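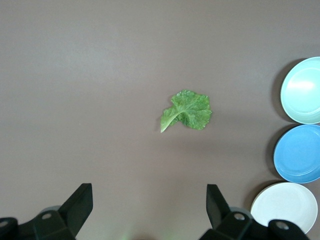
A lettuce leaf, three plates and an open gripper, from the wrist camera.

Perception and Planning Software Engineer, Gernell

We are a small software team teaching robot arms to handle food and tableware, and we would love to find one more person to join us in July. Soft, crinkly things like salad leaves are still surprisingly hard work for a planner, and much of your first year would go on making our grasping code better at them.

You would look after Vurura, our grasp planner, which takes wrist camera images and proposes where the fingers should close and how gently. It's written mostly in C++ with a good deal of Python around it, and parts of it badly need a tidy – we won't pretend otherwise. You would also help with Kairys, the replay tool we use to step through failed picks and work out whether the camera, the planner or the controller was to blame.

We'd like you to have written software that ran on a real arm, even a small one, and to be comfortable with camera calibration and motion planning. Some experience of segmenting thin or floppy objects would be lovely, but please don't let the lack of it put you off. Senan Cullinane, who leads the planning side, came to us from mapping software and had never touched a gripper.

The post is full time, with 4 days a week in the lab and one wherever you like. You'll have 21 days of leave plus bank holidays, and up to 2,450 pounds towards moving costs if you're coming from further away.

To apply, send a CV and a page or so about a bug you enjoyed chasing to Mark Anthony Bautista at Gernell. He's also very happy to have a chat beforehand, ideally after 2 pm when the morning's test runs are done.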